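조리대 위 소형 가전과 수납 용품의 배치에 관한 조사
생활공간디자인 수업 기말 보고서
제출일: 2021년 6월 17일

1. 조사 목적
우리 조는 아침 식사 준비에 쓰는 물건을 한 상판 위에 모았을 때 어떤 배치가 편한지 알아보았다. 대상은 토스터, 뚜껑이 있는 흰색 원통형 용기, 뚜껑 없는 수납함, 바구니이다. 지도는 디디에 테시에(Didier Tessier) 선생님이 맡아 주셨다.

2. 조사 방법
교내 설문에서 응답 161건을 받았고, 그중 혼자 사는 학생의 답을 따로 정리했다. 이어서 폭 600mm를 기본 작업 폭으로 정하고 배치안을 6가지 그렸다. 각 안은 조원이 돌아가며 써 보고 불편한 점을 적었다. 설문 문항은 작년 10월 선배 조가 만든 '리마(Rima)' 과제의 것을 고쳐 썼다.

3. 배치안 검토
처음에는 토스터를 왼쪽 끝에 두었다. 이 경우 빵을 꺼낼 때 손이 바구니 위를 지나가고 전원선이 작업면을 가로질렀다. 그래서 토스터를 수납함 오른쪽으로 옮기고 전원선도 오른쪽으로 뺐다. 수납함은 가운데에 두어 양손이 모두 닿게 했다. 갈색 바구니는 왼쪽 앞에 놓았다. 원통형 용기는 높이가 있어 수납함 왼쪽에 세웠다. 수납함 안의 보라색과 연노란색 블록은 작은 물건을 대신하는 모형으로 썼다. 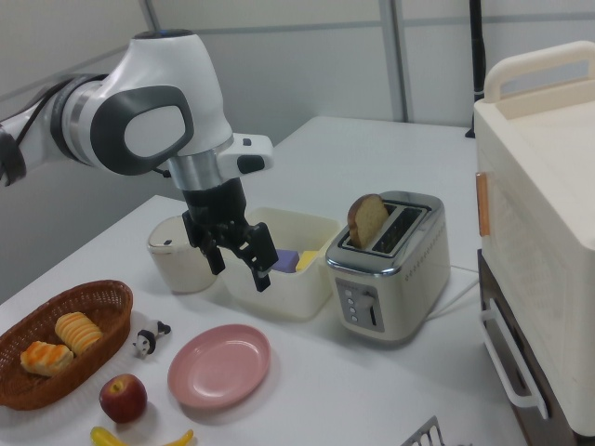 4. 결과
최종안에서는 토스터 앞면의 버튼과 다이얼을 가리는 물건이 없어 조작이 쉬웠다. 빵이 위로 올라오는 공간도 비워 두어야 한다는 의견이 많아 토스터 위쪽 선반은 계획에서 뺐다. 조원 2명은 원통형 용기가 수납함과 너무 가깝다고 적었다. 흰색 물건이 많아 경계가 잘 구분되지 않는다는 지적도 있었다.

5. 한계와 남은 과제
상판 깊이를 바꾸어 보지 못했고, 왼손잡이 조원이 없어 좌우를 뒤집은 안은 도면으로만 검토했다. 벽면 콘센트 위치도 한 가지 경우만 다루었다. 다음 학기에는 바구니를 더 얕은 것으로 바꾸고, 물을 쓰는 자리와의 거리까지 포함해 다시 조사할 계획이다.

부록: 설문지, 배치안 도면, 조원별 사용 기록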